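How to put up a hook rail in a hallway or utility room

Updated 3 August 2025

A hook rail is a quick job if the wall is sound. You will need a rail, screws, wall plugs, a drill, a spirit level, a pencil and a detector for pipes and cables. The rail I used is a Busenon, but any straight bar with screw holes at both ends goes up the same way.

1. Choose the height

For adult coats, 170 cm from the floor suits most people. For tea towels, brushes and dustpans, go lower. Stand where you would normally stand and reach out - if you have to stretch, bring it down.

2. Check the wall

Run the detector over the whole area, and well above and below it. Never drill directly over a socket or a light switch. Tap the wall as you go. A hollow sound usually means plasterboard, and you should look for the studs or buy proper hollow-wall fixings.

3. Mark the holes

Hold one end of the rail in place and mark the first hole. Put the level on top, adjust, then mark the other end. Floor Wouters, who fitted mine in the old house, used to mark through masking tape so the pencil didn't show afterwards.

4. Drill and plug

Use a 5 mm masonry bit for brick and drill 30 mm deep. Wrap tape round the bit to show the depth. Clear out the dust, then tap the plugs in until they are flush.

5. Fix the rail

Put in both end screws loosely, check the level again, then tighten them by hand. A power driver can strip a plug very easily.

6. Add the hooks

Leave more space than you think between coat hooks, as winter coats are bulky. Small hooks for keys and dog leads can go closer together. Mixed hooks are fine on one rail.
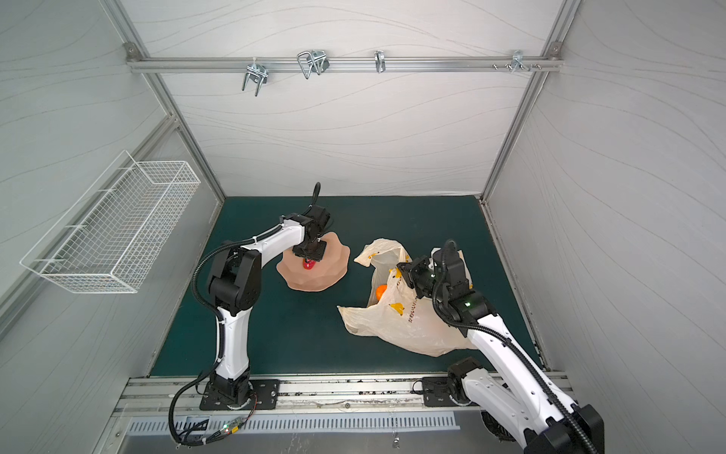
Wait until the next day before hanging anything heavy if you had to fill and redrill a hole. Check the end screws again after 3 weeks and give them a quarter turn if they have worked loose.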